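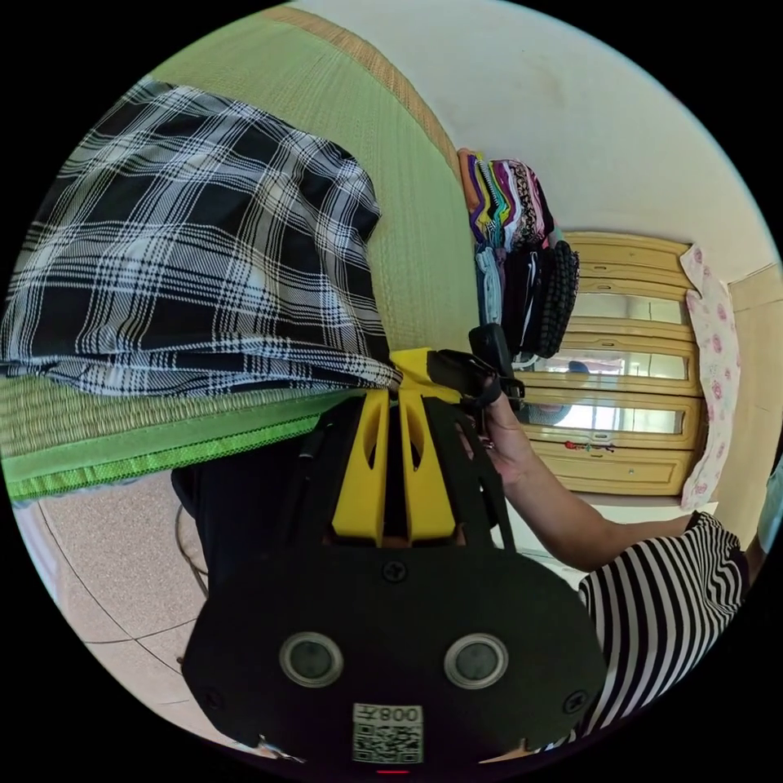 Apr 3, 2025

Slept until almost nine, which I haven't done since the move, and then had the coffee on the back step because the kitchen was full of Sani's boxes again. She swears they're going Saturday. We'll see!

Today was supposed to be the taxes and I did get as far as opening the folder. Then I went into the bedroom for my glasses and saw the state of the clothes and that was that, the whole day went to laundry and folding. I don't even mind. I'd been living off the top of the pile for two weeks, wearing the same three shirts, and the plaid ones had gotten mixed up with everything else so I could never find the one I wanted.

I do all my folding on the floor now, on the green straw mat. Ibrahim Ekwueme talked me into that mat back when we were both furnishing from nothing, and I remember thinking it was a silly thing to put on a tile floor, but it's the best folding surface I've ever had. A bed is too soft and everything slides into the middle. On the mat a shirt stays where you put it. My knees complain after a while (they complain on stairs too, so I don't blame the mat) and the straw smells so nice when the window's open and the sun gets on it. Like a barn, in a good way.

I have a system, sort of. Bright things go together, dark things go together, jeans by themselves since they're so bulky, and the plaids get their own spot because I have a weakness and own too many. Mom used to sort by person, but there's only me and Sani and we borrow each other's stuff so much that I gave up on that. Anything I can't place goes in a heap by my foot and I deal with it last, usually by shoving it in the wardrobe and closing the door on it.

Called Lullis at lunchtime about the check and got put on hold for so long that I put the phone on speaker and just kept folding. The hold music is one flute going up and down. I got through a whole armful of T-shirts before a man picked up, and he was very sweet and told me it's $885, not the 3,252 on the letter, somebody had keyed in the wrong account. I made him say it twice. Eight eighty-five! I had been lying awake over that letter. I got off the phone and ate two pieces of toast standing up.

After that the day got much better and I went back to the plaids.
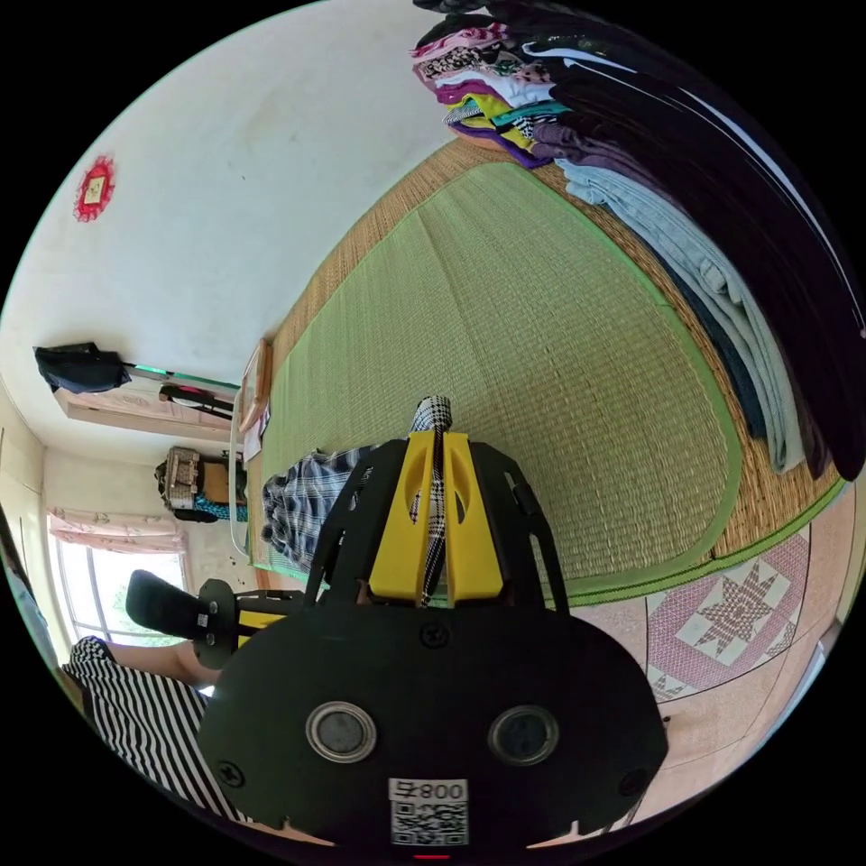

Plaid is the worst thing to fold, by the way. You'd think the lines would help, you'd just match them up, but if the fabric was cut a little crooked then the lines tell you one thing and the edges tell you another, and I always end up going with the lines and getting a shirt shaped like a kite. I tried going by the edges this time. Better, I think. I still have to find an edge first, when the thing is in a wad, and once I've got hold of one I pull it up and give it a good shake and it all sort of comes loose from there.

The denim was easy. Fold the legs together, fold in half, fold again, done, lay it down. I could do jeans all day. I found Sani's old light ones that she accused me of losing in the move, so I'm leaving those right on her pillow with no note.

The black sweater has a snag at the cuff and I set that aside to fix, meaning it will sit on the chair until fall. I also want to get rid of a bunch of stuff while I'm at it. The Fanora shop on the corner takes clothes if they're clean and folded, and I must have five or six tops in there that I only keep because of who gave them to me. The pink one with the scratchy neck can go. The teal one stays, I look good in the teal one.

Ibrahim called around five wanting to know if I'm coming out to Fokon with them next weekend in April's one decent stretch of weather. I said yes before I looked at anything. It's a long drive and he plays the same album the whole way, but I haven't seen the lake since last year and now at least I'll know where my clothes are when I pack.

Dinner was rice and the last of the beans. Sani's working late so I left her a bowl with a plate on top. Nothing's in the wardrobe yet, I got as far as folded and quit, so the stacks can wait till morning. Taxes tomorrow. Also call the dentist, and buy hangers, the thick kind.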